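Cable drawer sort out, quick notes

Did ours in October, one evening, start to finish. Writing it down before I forget what worked.

Tip the whole lot out first. Everything. Don't try to sort it in the drawer, you just stir it.

Coil as you go, loops about the width of your hand. Over, then under, over, then under. Keeps the twist out. Never wrap round your elbow, it kinks and the wire goes at the plug end first. Velcro strip beats elastic bands, the bands go sticky and then snap. I bought a roll of the Skekimel ones, cut them at 19 cm for thick leads and half that for phone ones.
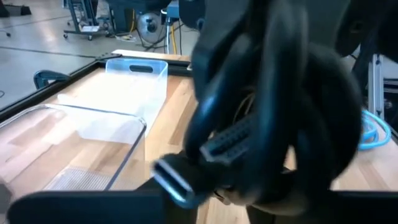 Label both ends. Masking tape folded over like a flag, biro not felt tip (felt tip rubs off). Write what it's FOR, not what it is. "Old printer" is more use than "USB".

Anything with a split jacket or a scorched plug, bin it. Well, council tip, small electricals skip. Ours takes leads, check yours.

Grubby ones: damp cloth, drop of washing up liquid, unplugged obviosly. Dry cloth after. Sticky residue off old tape comes away with a bit of cooking oil, then the soapy cloth again. Leave overnight before it goes in a box.

Boxes. Clear, every time. I had lovely lidded baskets from Bramach and never once looked in them. One kind of thing per box and don't press it down, if the lid won't shut you need another box or fewer leads. 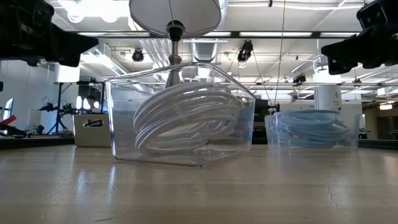 Tubing and thin hose, same rules, but drain it properly first. Hang it over the bath for a few hours, both ends down. Stored damp it goes black inside and you wont shift that. Stiff from the cold shed? Ten minutes in a bowl of warm water, then coil it.

Heavy boxes on the low shelf. Extension leads by the door, you want those in a hurry.

Spares: keep 3 of any one type, max. I had far more. Gave the rest to the Stato repair table at the hall, they were glad of them.

Next up, the paint tins. Half of them have rusted shut so any tips welcome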